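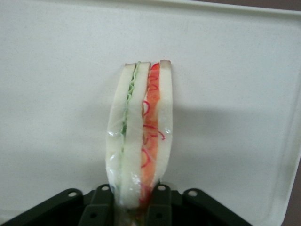

How to Budget for a Snack Counter Picking Station

So you've got the go-ahead to put a small arm on the snack counter. Great! Before you ask for quotes, spend an afternoon on the shopping list, and start with the stuff that gets picked up.

Step 1. Buy the practice goods first. Get the awkward items: a wrapped sandwich, a candy bar, little drinks, a foil tray. Soft and slippery things decide which gripper you need, and a toy sandwich in plastic wrap can be squeezed all day long (ours from Lidmont is still going!).

Step 2. Price the furniture. This is the line everyone forgets. Trays, clear stands and baskets came to $183 for our Natdale counter, and I'd happily spend it again. Measure your real shelves and match them.

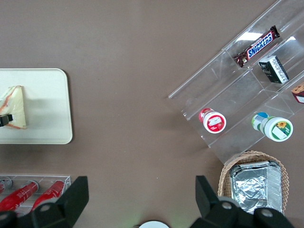
Clear acrylic deserves a little extra time in your plan. It looks terrific on a counter, but glare can bother a camera, so borrow a piece and try it under your own lights before ordering a full set.

Step 3. Get 3 gripper quotes. We asked Datach, Huỳnh and a local shop. Send each one the same item list with weights and widths, and ask what spare fingers cost. Our finger and bracket budget was $1135, spares included.

Step 4. Put the wrist camera on its own line. Add the cable, the mount and a second cable (trust me on the second cable!).

Step 5. Plan the calendar. Allow 11 weeks from order to first full shift. If you want to be running in August, count backward from there and leave time to swap a part that doesn't fit.

Once your sheet is filled in, go back to Step 1 and check every item against the gripper's opening width. It's a fun hour, and you'll want a ruler and a kitchen scale handy.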